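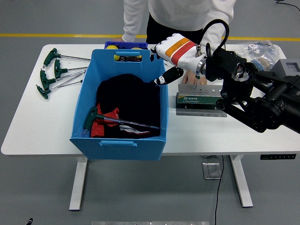
Figure 7.1 A sorting table with hex keys, a bin holding a folded garment and a metal tool rack.

Chapter 7
Returning Tools to Their Places

Learning goals
After studying this chapter, the student should be able to:
Separate hand tools from cloth goods at a shared table.
Select a rack, tray or bin suited to a given kind of item.
Lay out a set of hex keys so that each one can be picked up singly.
Complete a return sheet for a small workroom.

Key terms: home position, mixed bin, return sheet, stray item, T-handle

7.1 The Mixed Bin

Most workrooms own enough storage. Trouble begins when one container takes in goods of more than one kind. In Figure 7.1, four T-handle hex keys with green handles lie in a rough fan on the left side of the table, while a fifth rests on a folded black garment inside the blue bin. A worker who needs that fifth key will look first among the other four, and then in the rack. The bin may well be the last place searched.

In this book, a container holding two or more unrelated kinds of goods is called a mixed bin. An object found away from its assigned place is a stray item. The assigned place itself is the home position, and it should be known to every person who uses the room – including those who come in only for a single shift.

Cloth and steel make poor company. A long shaft can catch in a knit fabric, and a small tool can slip between folds and travel to the laundry with the clothing. Oil left on a shaft will mark a light-colored garment. For these reasons the sorting rules in Section 7.3 treat cloth goods as a separate class from the start.

7.2 A Case From the Namow Workroom

The Namow repair workroom kept a record of its stray items during December. Lorraine Pirihi, who supervised the room, asked each worker to write down any tool found outside its home position at the close of the shift. The sheets listed 179 entries. Of these, 135 were hand tools, and the largest group came from bins meant for work clothing.

Her assistant, Apolinar Mendoza, made two changes. He moved the clothing bins to a shelf beside the door, and he set aside the last 20 minutes of the shift for returns. The record for the following month was shorter, although small bits and loose fasteners continued to appear on the tables. We return to these smaller goods in Chapter 8.

Points for discussion
Which of the two changes would be easier to make in a room that you know?
Should a worker who finds a stray item return it at once, or set it aside until the close of the shift?

7.3 Sorting by Class

Sorting begins with a clear surface. Goods are divided first into cloth, hand tools and small parts. Each class is then finished before the next is begun. Hand tools are laid flat, with handles facing the same way, and are checked against the list for the set before they are put up. Garments are lifted out of the bin one at a time and shaken gently over the table. They are then refolded and stacked by size.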